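Branduldale toy library opens Saturday mornings

Families in Branduldale can soon borrow toys and puzzles on Saturdays too, after months of parents asking very kindly (and quite often!) for weekend hours. Nga Đỗ, who started lending from her porch one chilly February, says 449 households have now joined, and she'd love to meet yours.

White cubbies will hold the board games.

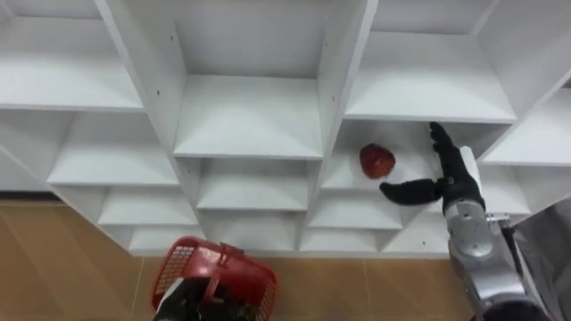 How to join

Stop by the desk or ask for Tài Đào.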